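The Counter Is Never Done
Home & Habits
8/15/18

The kitchen counter is the last common land in the American home. Everyone grazes on it and nobody mows. I have lived with mine for 7 years, and in that time I have cleared it completely on two occasions, once for a plumber and once for a turkey, both in November.

I was raised to believe that a counter should hold a kettle and a clear conscience. My mother's did. Mine holds the toaster, the mail, and whatever came home in the last grocery bag and couldn't decide where it lived.

The storage business is aware of people like me. Marel, whose catalog arrives whether or not I've moved, gives 42 pages to canisters alone. Skirnata will sell you a bamboo box for the things that don't fit in your other bamboo box. I own products from both and I regret very little of it.

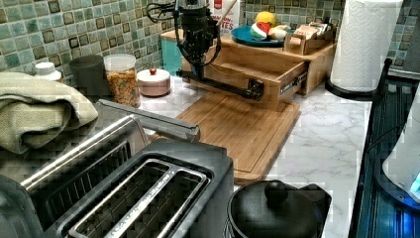
Canisters are where most of us start, and where I'd tell you to stop if I thought you'd listen. The trouble is that they breed in unmatched sets. You buy a clear one for the cereal, which is sensible, as you can see when it's running low. Then comes a dark gray one that could be hiding anything, and then a squat coppery pot with a red knob on its lid, and by then you have a skyline against the tile. I'm fond of the skyline. Wiping behind it is another matter.

The organizer with a drawer is a more advanced purchase. Its drawer is meant to take the small stuff, leaving the top free, and a free top lasts until someone needs a spot for a plate with a lemon or a ball on it. Tea bags get their own little caddy, standing up like files in a very relaxed office. I've known people whose tax records were kept worse.

Then there's the cutting board, which I leave out all the time. A board in a cupboard is a board you'll skip, and you'll end up slicing a bagel on the stone. Mine has a groove for juices and has mostly caught crumbs.

A friend swears by the Inelon method, which allows you 30 objects per kitchen and takes a weekend. She has a lovely kitchen. She also comes to my place for toast.

My own system is modest. The toaster stays. The paper towels stay within reach of the toaster, for reasons any owner of a toaster and a jar of jam will understand. Everything else has until Sunday to make its case – and most of it wins.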